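Getting Color Stains Out of Bowls and Tubs

Tomato sauce, paprika, beets and chili oil all leave color behind, and plain dish soap only gets you part of the way. The coloring in most of these foods sits in the oil, so deal with the grease first. Wipe the bowl out with a dry paper towel before any water touches it. 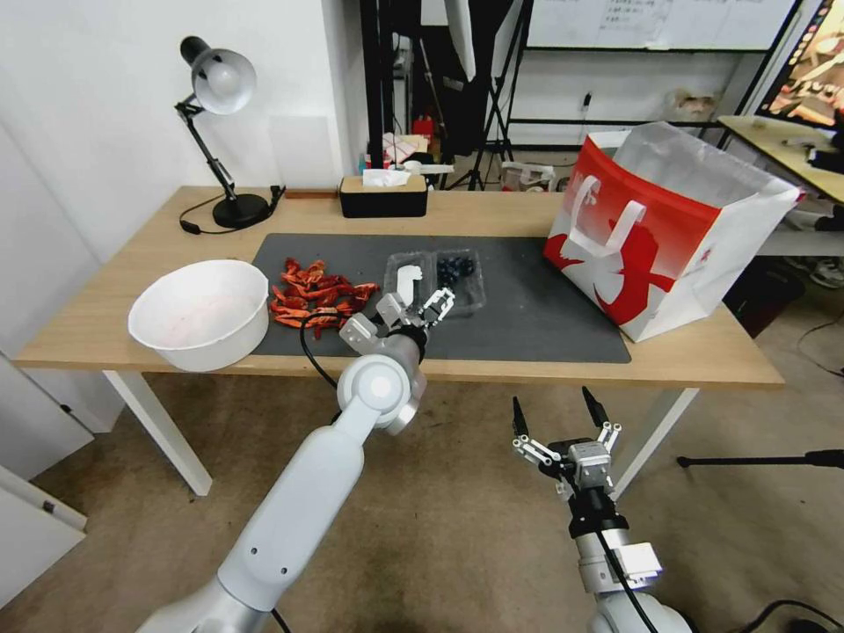
Baking soda is the first thing to try. Mix it with a little water until it's the thickness of toothpaste, spread it on and leave it for an hour. Rub with a soft cloth, then rinse. A faint pinkish residue like the one in the white bowl at the left end of the table is worth treating the same day. Skip the scouring pad on plastic. It leaves fine scratches, and the next batch of sauce settles into them.

If there is still color after 2 rounds of paste, wash the bowl and set it in direct sun for an afternoon. From May on I use the back steps. Turn it once so both sides get light. Old stains may need several days, and some never leave completely – I keep one tub just for beets.

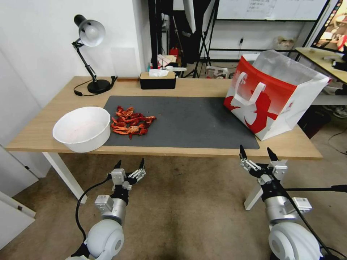

Shoshana Lindqvist
Kitchen and Laundry Editor

For countertops and tables, put something down before you start. A dark mat hides marks and can go straight to the sink. On bare wood, blot a spill, don't wipe it, and follow with a cloth wrung out in warm soapy water. Dry it right away.

Wooden spoons and boards can be rubbed with coarse salt and half a lemon. Rinse, then stand them on edge to dry.

Never mix bleach with vinegar or any other cleaner. I don't use bleach on food containers at all.

Busisiwe Nkosi wrote in to ask about lids. The paste works on those too, but pull out the rubber seal and wash it separately.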